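**Pennington Adult Reading Program: progress report, 10 Mar 2018**
Prepared by Anika Dunleavy for Harriet Haddad

We enrolled 26 learners this term and four have since left, two of them for full-time jobs.
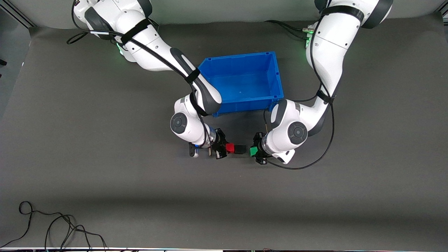 Evening classes moved to the Ledden branch library in November. Attendance there is better than at the old site, mostly thanks to the bus stop.

**Spending:** $3000 of the grant has gone to workbooks and tutor travel.

**Still open:** Lyle Okafor needs a second tutor for the beginner group. We hope to fill the post before summer.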